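Man-sik Hwang bought Brallier, a seven-person label printer, from its retiring owner in March. He had run its night shift for nearly 50 years between two buildings, and he kept every customer but one.

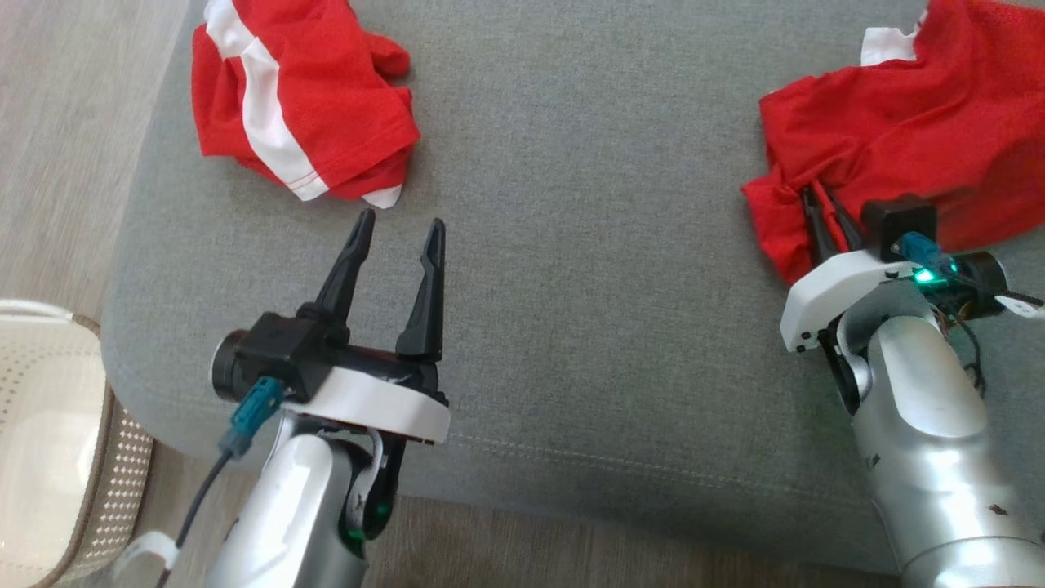

Most of the order book is care labels and hang tags for clothing makers. Sportswear brings in the bulk of it. Glossy fabric like the red garment with the broad white stripe is hard on a label, Hwang says, and his heat-seal stock took two years to get right.

The firm's largest account, Sukness, orders in lots of 800.

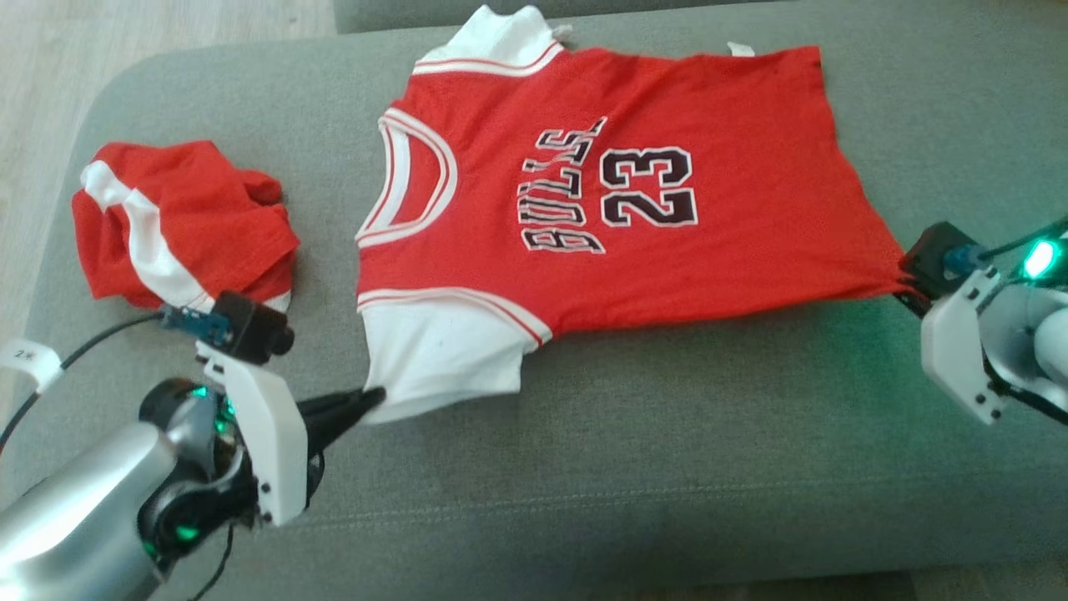 A second press

Hwang signed for a used Heo press on 17 June 2023. It goes in beside the loading door.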